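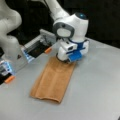
Figure 6.1 A robot arm with its gripper on a folded towel.

Chapter 6
Saving, Loading and Other Promises

Every player believes that a game remembers what they did. They spent an evening laying railway track across a swamp, they pressed Save, and they went to bed. The programmer knows that what was kept is a list of numbers in an order that seemed sensible in October, and sleeps rather less well.

This chapter is about the save file. It will not make your game prettier, and it will never appear in a trailer. It is also the part of the game your players will write to you about most often, usually in capitals.

We shall work throughout with Teston, the small harbour-building game begun in Chapter 2. By now Teston has ships, cranes, a tide and a population of dockers who walk through walls (see Exercise 4.9, which some of you skipped). What it lacks is any way of stopping. Close the window and the harbour is gone.

6.1 What is worth keeping?

The first answer most students give is "everything". Krešimir Popescu gave the same answer when he wrote Paiva, a farming game with 2000 fields, each of which knew its soil, its crop, its weather and, for reasons he has since declined to discuss, the name of its scarecrow. The first version wrote all of it to disk every time the player opened a gate. The game ran well as long as you left the gates alone.

Popescu's second version kept only what could not be worked out again. The weather followed from the date and a single starting number, so the weather went. The colour of the wheat followed from its age, so that went too. The scarecrows stayed. A sound rule is to save causes and rebuild effects, and to be suspicious of anything you feel sentimental about.

6.2 The version number

Put a version number at the front of the file. Do it before you write anything else, and do it even if you are sure the layout will never change - particularly then.

The makers of Cekeo, a puzzle game about lifts, left it out. When an update added a new sort of lift door, old saves still loaded without complaint, but every value after the doors had moved along by one place. Players came back to find their score in the box meant for floors. One of them now owned a building 869 storeys high and was quite pleased with it. The others were not, and the next update had to guess the age of each file from its length.

With a version number, the loader reads one value, picks the matching set of instructions and gets on with it. Without one, you are reading tea leaves.

6.3 Before you begin

You will need the Prorkedell library from Chapter 3 and a working copy of Teston with at least 32 ships in the harbour. Fewer will do for a quick test, but the faults in Section 6.5 are shy and prefer a crowd. Make a copy of the whole project folder now. Readers who feel they can manage without one are directed to Section 6.7, Recovering Lost Work, which is short.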